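Progress report: automated laundry handling at the Machala residence
Submitted to the Tarkeo workplace fund, 27/02/2023
Prepared by Jozefína Kollár, operations

The grant covers the trial of a two-armed laundry robot in one of the two utility rooms at Machala. The supplier is Lurkura. This report covers the setup phase and the first period of supervised work, and describes how staff duties have changed.

Loading and unloading the washer was chosen as the first task after staff named it as the part of the shift they would most like to hand over. It means bending to a low door with clothes in hand, and the aides were doing it between other calls. The robot now works from a basket set on the floor in front of the machine. 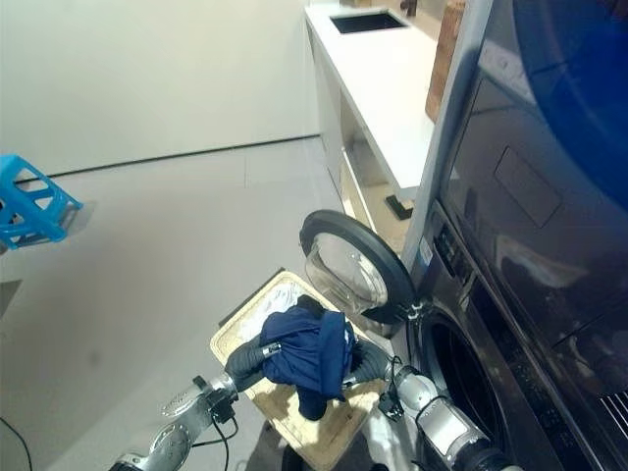
Reading time: 2 minutes

An aide still sorts the clothes, checks pockets, adds detergent and starts the cycle. Delicate items and anything with a resident's name tag coming loose are kept back and done by hand. The robot handles one garment at a time and is slower than a person. We planned for this, and loads are now left in the room at the start of a shift so that no one has to wait beside it.

Basket position caused most of the stoppages in the first weeks. We marked the floor in the second utility room as well, so that staff who move between the two rooms follow the same habit. White items left at the bottom of a light basket were also missed more often than dark ones. Lurkura has changed the settings and we are keeping a log.
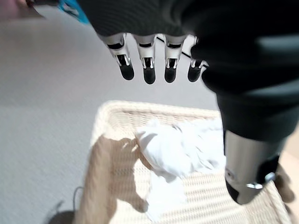
Will any laundry staff lose hours because of the robot?
Hours stay as they are for the length of the trial. Time saved on loading goes to folding, mending and returning clothes to residents, and any later change has to be agreed with staff first.

Training took longer than the plan allowed. Each aide was given 90 minutes with Gaetano Rinaldi, our site technician, and several asked for a second session on clearing a dropped or tangled garment. These were added at no cost to the grant. The night shift has not been trained and does not use the robot.

Two complaints were received, both about noise in the corridor. The door is now kept closed while the arms are running.

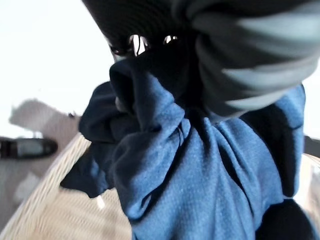

Photo: Plernis Site Services

Spending is within budget. Of the 1000 set aside for small equipment, 40 remains, and we do not expect to ask for more under that heading. The next period will cover mixed loads and a short staff survey. The final report is due in May.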